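Two weeks of folding laundry with the Mallia hand-held grippers
by Liliana Monti

I have wanted to try a set of these ever since our group in Urkville started talking seriously about cloth. Up to now I've done all my teaching the old way, sitting at a desk with a pair of leader arms and driving the real robot through the job while it copies me a beat behind. It works, and I'm fond of it, but anyone who has tried to fold a sweatshirt through leader arms knows how the afternoon goes. You reach, you wait, you pinch air, you reach again. My shoulders used to ache by lunchtime and I'd have maybe a dozen folds to show for it, half of them too ugly to keep.

So when the Mallia pair came up for loan I said yes before I had cleared a shelf for it. If you haven't used this style of tool, you hold one gripper in each hand, you do the job yourself with the fingers on the end, and the recording goes to train the arm later on. There's no robot anywhere near you while you work. I took mine home, which still feels like a treat after years of booking lab time.

Setup was easier than I had feared. Charge, plug in, wait for the little light to go green, open the Derese recorder on the laptop and start. The printed booklet is thin and a bit stern (it spends a whole page on how to coil the cable and one paragraph on calibration, and I would have swapped those around), but I was recording my first fold the same evening. Pairing left and right took me two tries. I had the hands switched and didn't notice until I played it back and watched myself fold a shirt from the wrong side, which made my husband laugh so hard he had to sit down.

Let me talk about how they feel, because that's what I'd have wanted to read before I said yes. The handle is comfortable for a medium hand. My palm is on the small side and I could still close the fingers all the way without shifting my grip, though by the end of a long session I felt it in the base of my thumb. The weight sits forward. You stop noticing it on big movements and you notice it very much when you're hovering over a collar trying to decide where to pinch. After a few days I learned to rest my wrists between takes and shake my hands out, and I'd tell anybody starting out to do that from the first hour and not wait for the thumb to complain, as I did.

The pads are the best part. They're a dark blue and they hold on to cotton beautifully. Sweatshirt fleece, which slides out of everything, stays put if you come in from the side and take a proper bite of it. I started with the heavy things on purpose, big dark heaps with thick folds, thinking they'd be forgiving.

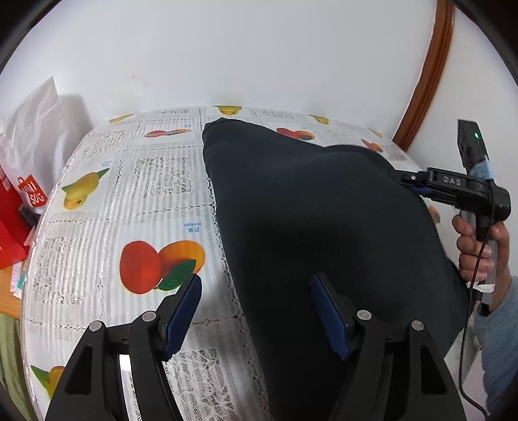 Heavy cloth is forgiving about where you grab it and not at all forgiving about what happens next. Lift one corner and the rest comes along like a sleepy dog, dragging whatever you flattened a minute ago. With bare hands I'd sweep a forearm across and never think about it. With the grippers you can't, or at least you shouldn't, seeing as the robot doesn't have your forearm. You have to solve everything with two pinches, and I found that really good discipline. My demonstrations got slower and plainer over the first few days, and the plain ones are the ones I kept. I used to smooth things with the side of the tool out of habit, and I went back and threw most of those takes away.

A word about dark clothes on a busy background. I worked on the mango-print cover I have at home, all columns of newsprint and fruit, and I wondered whether so much pattern would upset the tracking. It was happier than on anything plain I tried. The tracker seems to like having plenty to look at, and the one evening I worked on a bare white sheet I lost position over and over and gave up grumpy. The dark fabric itself is harder. In the playback a black shirt on top of itself is mostly one black shape, and I had trouble seeing which layer I had picked up, so I can't expect a model to find it easy. More lamps helped me. I'd mix in some lighter laundry too if I were planning the set again, and I wish I'd thought of it sooner.

Now the T-shirts, where I spent most of my time. A T-shirt is thin, it clings to whatever is under it, and the fingertips on these are narrow enough that you can gather up a fold of it without taking the layer below, once you have the knack. The knack is to come down almost touching, close halfway, feel for the ridge of fabric between the pads and only then squeeze. The handle does let you feel that, faintly. With leader arms I never felt anything at all.
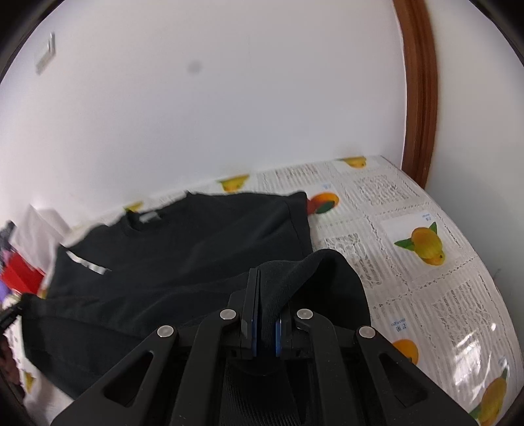

It took me a good many shirts before I stopped crushing the fold flat by pressing down too hard. I suspect everyone does this. You don't trust the tips, so you push, and the cloth has nowhere to go. When I relaxed, my keep rate went up in a way I could see from one evening to the next, and folding started to feel pleasant again, almost like knitting. I had the radio on. I had tea. I would not have believed I could record training data in slippers, but there we are!

By the end of the loan I had 172 folds I was willing to put my name to. That's with work and dinner and a cold in the middle of it. My best evening gave me 46, and my best full day on the leader arms has never come near that. To be fair to the leader arms, everything you record through them is something the robot can certainly reach, and with hand-helds that's left to your own good sense. I caught myself twisting my wrist in ways our Bulbridge arm never could. The Derese recorder will flag some of it after the fact, which is kind, but I'd much prefer a buzz in the handle while I'm doing it, so that I can stop and start over.

Other grumbles, while I'm at it. The cable hangs down from the tool and finds its way across the cloth whenever you cross your hands. I ended up running it along my sleeve. Naming a take means putting both grippers down, typing, and picking both up again, and you do that so many times a night that a foot pedal would be worth more to me than any other improvement they could make. The carrying case is lovely but too tight for the chargers. And the fingers have a slight play in them when they're wide open, never a problem for cloth, though I would want to look into it before teaching anything fiddly like buttons or zippers. I tried a zipper once and went back to shirts.

I should say something about what the robot made of it all, with the warning that it's early days and I'm one person with one arm setup. We mixed my folds in with the older recordings from the desk and ran the first training over a long weekend. It goes for the hem sensibly now and it holds on. Sleeves still puzzle it. I have a hunch that's my doing, as I was inconsistent about which sleeve I folded first and only settled down in the second week. Pick an order before you begin and write it on a sticky note, is my advice, and make everyone else in the house who borrows the grippers follow it too.

Would I buy the pair? The price we were quoted was some 3,000 dollars with the recorder license, and for a small group like ours that's a real decision. If cloth is your main work, yes, I think so, and I've said as much to the people who hold the purse. If you teach your arm to pick up blocks or wipe a counter, leader arms will do you fine and you already know how to use them. Mine go back next week and I've got a basket of towels I would like to get through before then.

3 comments

pinchandlift
2021-05-15
Thank you for this, very useful. Did you try towels yet? We have the same pair and the thick ones pop right out of the pads if I lift too fast. Also yes, yes, yes to the foot pedal. I have one of the cheap ones that types a space bar and it works okay for start and stop, but you still have to name the takes by hand.

Liliana Monti
Only two towels so far, both bath size. I took a deeper bite and lifted slowly and they held, but I wouldn't swear to it with a really plush one. Which pedal do you have? I'd happily put up with naming everything at the end of the evening if I could at least start and stop with my foot.

arm_and_a_half
I'd stick up for leader arms a little more than you do. For two people handing over a tablecloth or anything where the robot's elbow matters, I've had to redo nearly everything I recorded with hand-helds. For shirts I agree with you though. Our pair arrives in July and I'm going to steal the sticky note idea.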